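# Starar kitchen sim: faults and stops

Wed 22 June, applies to build 2981

**Why did the arm stop partway through a run?**

Most stops in this build come from the contact limit. The Petier planner sets clearance from the counter too low, and the run halts with code 11.
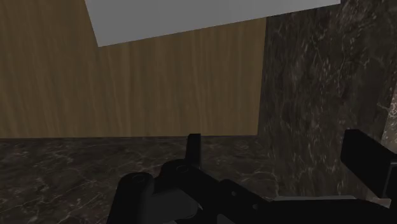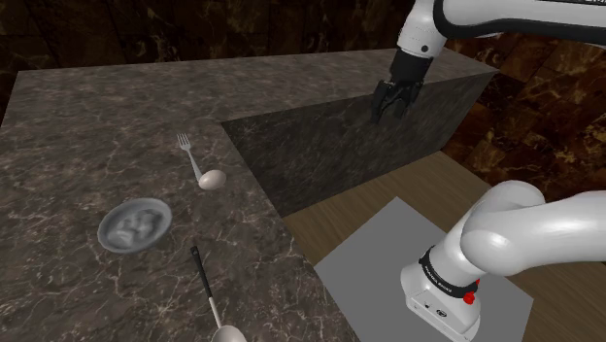
**Can I just restart it?**

Yes, up to 3 times. After that, save the log and send it to the Zandenitz desk.

**Does the fault affect the real arm?**

We haven't tested that. Don't load these paths on hardware until the fix is out.

**When is the fix due?**

November. Until then, raise the clearance setting by hand.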